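Running a lunch pop-up: what I learned in the Limora kitchen
Project report, Chenxi Qian, 03/03/2022

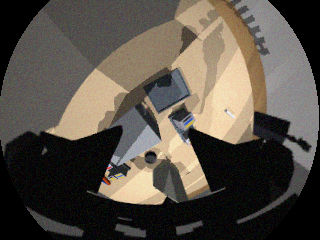 Fig. 1. Simulated round tabletop with a brown edge, seen from overhead.

I picked the pop-up option for my hospitality project because I love feeding people, and because my tutor, Begoñe Arroyo, said I'd learn more from one bad lunch service than from a whole term of reading. She was right, annoyingly!

Limora is the training café on our campus. For 4 weeks I had the lunch slot there, with a short menu I called Tang (everything on it had something sour in it -- lime, pickles, yoghurt, that sort of thing). My question was simple enough: would people come back to a small place with hardly any choice if the food was good and we were friendly?

The menu started with six dishes and I cut it to 3 after the first week. Six was far too many for one cook and one very patient classmate on the till. The lentil soup with lime stayed, so did the pickled carrot flatbread, and the lemon rice pudding stayed because I'd have had a riot otherwise. The fish went. I still think it was lovely, but it took ages and the queue got grumpy.

I bought my vegetables from Grernent, who deliver early, and the flatbreads came from Sanudano until I got brave enough to make my own. Mine were lumpier, but they cost less and people asked for seconds, so I kept going.

We sold 52 lunches in the last week, which was my best week by a long way. I'd left comment cards by the till and the ones I got back were mostly about the soup (too sour for two people, not sour enough for another -- you can't win). What surprised me was how many mentioned being remembered. I'd got into the habit of asking names and writing them on the order slips, and the regulars liked it a lot more than my garnishes.

If I did it again I'd sort out the washing-up first. We ran out of bowls twice and I ended up serving soup in mugs. I'd also put the prices up a bit, as my pudding barely paid for its own lemons.

Begoñe has offered me the slot again in April and I've said yes. The fish might be back on, but only as a cold dish.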